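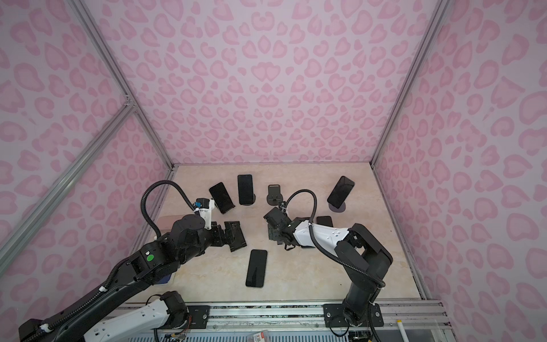 Both arms at work in the pink box, with phones and stands all over the marble-patterned floor.

I wanted leopard print from the start. Most home robot builds I've seen are grey on grey, and if I'm going to spend my evenings staring into a box at the Kallano workshop (bench 20, by the kettle) it may as well cheer me up!

The frame is aluminium extrusion, bolted up over two weekends, and the arms share one long rail across the front. Getting them on it was the easy bit. Persuading two arms to work in the same small space without clouting each other took most of September, and I've got 159 lines of crossed-out notes to prove it.
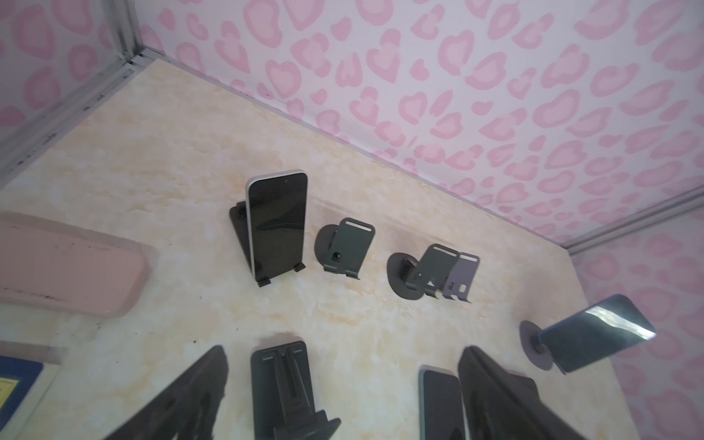
Gripper's-eye view: round-based stands further back, a folding one between the fingers.

The job I've set them is putting phones on stands, which sounds daft until you try it. Glossy screens are a pain, all those reflections, and every style of stand wants a different approach. I do like the lavender one, though.

Next up is tidying the cables. I've called the whole thing Vasomora, and my notebook has 20 more jobs for it.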